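Course Handout: Arranging Small Containers in a Shared Tray
Unit 5, Storage and Order in the Workroom
Instructor: Chaltu Mamo
Fri 25 March

1. Purpose of this unit

Students have so far worked with shelves and drawers. This unit concerns the tray, the smallest storage unit in general use and the one most often filled without a plan. By the end of the session, each student is expected to be able to set out a mixed group of small jars and bottles so that a second person can find any one of them, remove it and put it back in the same place.

The method taught is the Räsänen layout, in the form used in this department since October. Students who learned the older Fevitz arrangement in the introductory course may continue to use it for drawers. It is not accepted for trays.

2. Terms

Place: the part of the tray assigned to one container. A place may be a molded compartment or simply a corner.

Set: a group of containers that belong together and are returned together.

Loose item: a container that stands on the table and has not been assigned a place. Small bottles are the most common loose items.

3. Before filling the tray

Clear enough table surface to stand every container upright beside the tray. Turn all labels toward the front. Where the label is on the lid, turn the lid side up and leave it visible. Containers of the same kind are then brought together in pairs, and the pairs are compared for height.
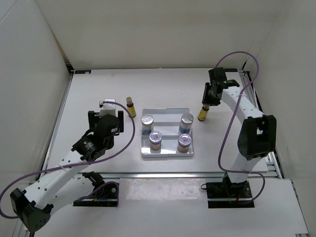
Any container without a pair is held back until the pairs are in place. Students should resist the temptation to fill the nearest compartment first. A tray filled in order of reach will usually have to be emptied again when the last item proves too wide or too tall for the space remaining.

4. Placement

4.1 Taller containers go to the back. Short jars go to the front, where a hand can reach them without passing over anything else.

4.2 Members of a pair are placed side by side, left and right. They are not placed one behind the other.

4.3 Hold each container by the body when lowering it. Lifting by the lid is permitted only after the lid has been checked for tightness.

4.4 Lower the container straight down until it meets the floor of the tray, then release. Sliding a jar across the tray moves its neighbors and marks the surface.

4.5 Loose items are dealt with last. If no place remains, they stay on the table to one side and are entered on the Zoteo sheet as unassigned. They are not to be laid flat on top of jars.

5. Choice of tray

Metal and plastic trays are both suitable. The Gredier catalog, copies of which are kept in the workroom, lists 13 patterns; students need to know only the divided tray and the open tray with raised rims. A divided tray keeps containers apart when it is carried. An open tray accepts a wider range of sizes but must be carried level, with both hands.

Wipe the tray and allow it to dry before use. Paper liners hide spills and are not used in this course.
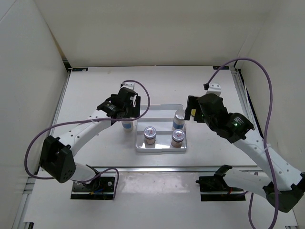
May two jars with the same kind of label exchange places?

Only if their contents are the same. Matching lids and labels make a pair easy to recognize, but each jar keeps its own place, and the left and right positions should be recorded before the tray is emptied for cleaning.

6. Practical exercise

Work in pairs. The first student sets out the tray according to Section 4. The second student removes all containers, stands them on the table and returns them from the written record alone. Exchange roles and repeat. Submit both records at the end of the session, with names and tray number on each page.

Reading for next time: Chapter 7, on returning sets to shelves.

13 shares | 3 comments

Comments

L. R.: Does 4.1 still apply if the tall bottles are the ones used most often?

Chaltu Mamo: Yes, for this unit. Frequency of use is covered with Chapter 7.

workroom_b: The Zoteo sheets in the cabinet are the old version, without the column for unassigned items. Please could new ones be printed before Section 6?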